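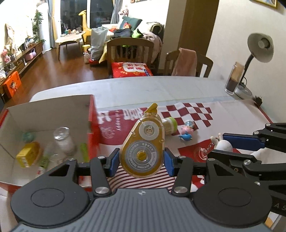

Correction tape is my favorite thing in the whole pencil cup, and it took me years to learn how to use it properly! Most people press too hard, get a crinkled strip and go back to the bottle of fluid. Before you start, check the width. It's often printed on the dispenser, like the 5mm on this see-through yellow one, and that size covers a line of ordinary handwriting nicely. I also love a clear body, so you can keep an eye on the spools.

What you need: correction tape, a ballpoint pen, and a sheet of scrap paper on a hard, flat table.

1. Set the tip down just before the mistake, with the whole edge touching the page. If one corner lifts, the tape will tear.

2. Pull in one smooth stroke, lightly. Slow is fine, stopping halfway isn't.

3. At the end of the word, press down a tiny bit and lift off quickly. You should get a crisp, straight edge (so satisfying).

4. Rub the strip once with a fingernail through the scrap paper, then write over it right away. No drying time!

If the tape goes slack, look for a little gear or screw on the side and turn it gently until the loop is snug again. Some models don't have one, so check before you pry anything open.

I practiced on 2 old shopping lists one Tuesday and was hooked. Gel pens can skip on the strip, so test yours on the scrap sheet first.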